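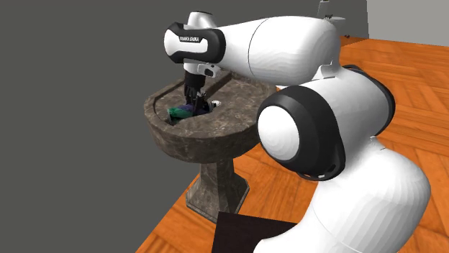

¿Quién debe decidir cuándo un robot doméstico ha terminado bien una tarea? Una persona que no haya participado en su programación, con un criterio escrito antes de la prueba.

Llevo varios años revisando protocolos de ensayo para empresas que quieren vender brazos manipuladores fuera de las fábricas, y casi todos fallan en lo mismo. El criterio de éxito se redacta después de ver los resultados. El equipo prueba, mira qué ha salido y entonces define qué significaba «recoger la ropa» o «vaciar el lavabo». No suele haber mala fe. Hay prisa, hay una demostración el lunes y la definición se queda para el informe.

En el caso de las telas el problema es mayor. Una taza está dentro del armario o está fuera. Un paño arrugado en el fondo de una pila puede quedar medio colgando del borde, salir enganchado a otro paño o caer al suelo al segundo intento. Si el protocolo no dice nada de esos casos, cada evaluador los resuelve a su manera. Hafiz Sopacua, que dirige los ensayos de Dimton, me enseñó en mayo dos hojas de resultados de la misma sesión, rellenadas por dos técnicos. Las cifras no coincidían. Los dos habían trabajado con cuidado.

Mi primera propuesta es sencilla: ninguna tasa de éxito debería publicarse sin la frase exacta que define el éxito, en la misma página y con el mismo tamaño de letra. Si el fabricante dice que el robot acierta 90 veces de cada 100, el lector tiene que saber en qué. Levantar una prenda unos centímetros es una tarea. Dejarla en un cesto sin arrastrar la de al lado es otra bastante más difícil.

La segunda se refiere a la simulación. Me parece bien que se use, y que se use mucho. Un cuarto de baño simulado permite repetir una maniobra 1349 veces sin romper un grifo ni agotar a nadie, y permite cambiar el suelo, la luz o la forma de la pila en una tarde. Lo que no me parece aceptable es mezclar en una sola cifra los ensayos simulados y los físicos. Havholm lo hizo en su documentación comercial y, cuando se le pidió el desglose, tardó semanas en entregarlo. Los números deben ir en columnas separadas. También debe constar cómo se modeló la tela, porque una simulación con paños demasiado rígidos, o que nunca se pegan entre sí, produce resultados muy buenos que luego no sirven.

Sadia Chaudhry, ingeniera de Yusof, me planteó una objeción razonable. Según ella, exigir tanto detalle perjudica a las empresas pequeñas, que no tienen personal para redactar anexos. Lo entiendo, pero no lo comparto. Un anexo de este tipo ocupa una hoja. El proyecto Fundier, con un equipo de seis personas, publica los suyos desde el principio: definición de la tarea, posiciones iniciales de los objetos, número de intentos permitidos, causas de interrupción y lista completa de fallos. Montserrat Tejada, que los redacta, calcula que dedica a cada uno una mañana.

La lista de fallos es mi tercera propuesta y la que encuentra más resistencia. En los departamentos comerciales se ve como un regalo a la competencia. Sin embargo, para quien compra es la parte más útil. Una residencia de mayores que piensa poner un brazo en un baño necesita saber qué hace la máquina cuando aprieta algo que no es tela, por ejemplo una pieza del desagüe. ¿Se detiene? ¿Con qué fuerza máxima? ¿Avisa o lo vuelve a intentar? Un porcentaje global no responde a ninguna de esas preguntas.

Queda la cuestión de quién vigila. No creo que haga falta un organismo nuevo. Bastaría con que las entidades que ya certifican la seguridad eléctrica y mecánica pidieran el protocolo con fecha anterior a los ensayos y lo conservaran. Capucine Brunet, consultora de compras públicas, propone además que los pliegos de contratación rechacen cualquier oferta con cifras sin protocolo. Es una medida barata y se puede aplicar ya, sin esperar a una norma internacional que tardará años.

Tengo dudas sobre un punto. No sé si conviene fijar un número mínimo de intentos igual para todas las tareas. Para abrir una puerta quizá baste con pocos; para separar dos telas oscuras amontonadas hacen falta muchos más, y con distintas formas de amontonarlas. Preferiría que cada fabricante justificara el suyo por escrito y que el certificador pudiera rechazarlo.

Mientras tanto, quien reciba un folleto con una tasa de éxito puede pedir por correo la definición de la tarea y el desglose de los ensayos. Si no llegan, yo no firmaría la compra.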